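Communiqué de presse
2020-03-17

Apprentissage par démonstration : Sernola publie des résultats et appelle à la prudence

Après 239 heures d'essais, l'intégrateur constate des progrès sur la prise d'objets simples et déconseille toujours à ses clients de supprimer la programmation classique

Sernola, intégrateur de cellules robotisées pour la préparation de commandes, rend publics les résultats de sa campagne d'essais sur l'apprentissage par démonstration. La méthode est désormais proposée par la plupart des fournisseurs du secteur : un opérateur montre la tâche au bras, en le guidant à la main ou en le pilotant à distance, et le système est censé en tirer un comportement réutilisable. Les brochures parlent volontiers d'un robot formé en une matinée. Sernola a voulu vérifier.

La campagne, achevée en février dans l'atelier de Brikham, a porté sur une tâche volontairement modeste : saisir un objet dans un panier et le déposer dans un autre. L'équipe a enregistré 1 951 démonstrations, réalisées par 31 opérateurs dont la plupart n'avaient jamais touché un bras industriel. Deux modes ont été comparés, le guidage manuel et la commande à distance.

« On nous avait annoncé qu'une poignée d'exemples suffirait. Pour un bloc rigide toujours posé au même endroit, c'est vrai, et un automaticien aurait obtenu la même chose avec trois points programmés », déclare Gerrit Pretorius, directeur technique de Sernola. « La question est de savoir ce qui se passe quand le panier a bougé d'une largeur de main. Avec peu de démonstrations, le bras va là où le panier se trouvait la veille. »

Le guidage à la main reste le mode préféré des débutants, qui comprennent vite ce qu'ils font. Il a un défaut que les démonstrations commerciales montrent rarement : le corps et les bras de l'opérateur entrent dans le champ des caméras, et le système apprend à partir d'images qu'il ne reverra pas en production. La commande à distance évite ce problème, au prix de gestes plus lents et d'une perte presque complète du toucher. Plusieurs opérateurs ont serré trop tôt, ou sont descendus trop bas dans le panier, faute de sentir le contact.

La qualité des démonstrations compte autant que leur nombre. Une partie des enregistrements a été écartée avant l'entraînement : hésitations, reprises, trajectoires contradictoires d'un opérateur à l'autre. Ce tri a été fait par des personnes, à l'écran, et il a pris plus de temps que prévu. Sernola invite les acheteurs à demander à leur fournisseur qui s'en charge et à quel tarif, poste souvent absent des devis.
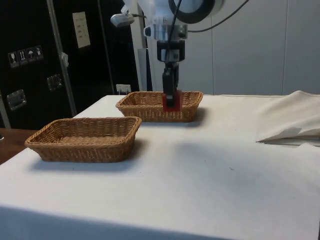 La tâche d'essai : la pince, doigts abaissés dans le panier arrière, au niveau d'un bloc rouge.

« Les paniers tressés nous ont donné du fil à retordre, les bords sont épais et les opérateurs ne les abordent pas tous de la même façon », explique Panya Tanasarn, responsable des essais. « Je ne dis pas que la méthode ne marche pas. Je dis que je ne signerais pas aujourd'hui un engagement de cadence sur cette base. »

Sernola continuera de proposer l'apprentissage par démonstration en complément d'une programmation conventionnelle, et seulement après un essai sur les objets du client. La société ne communique pas de taux de réussite global, estimant qu'un tel chiffre, obtenu sur une seule tâche, serait repris hors contexte. Une seconde campagne, consacrée aux emballages souples, est prévue avec le logisticien Cadwaladr. Son calendrier n'est pas arrêté.

À propos de Sernola
Sernola conçoit et installe des cellules robotisées pour la préparation de commandes et le conditionnement en petites séries. Ses essais sont menés dans son atelier de Brikham.

Contact presse
Service communication de Sernola, atelier de Brikham
Le protocole d'essai est envoyé sur demande aux journalistes et aux industriels.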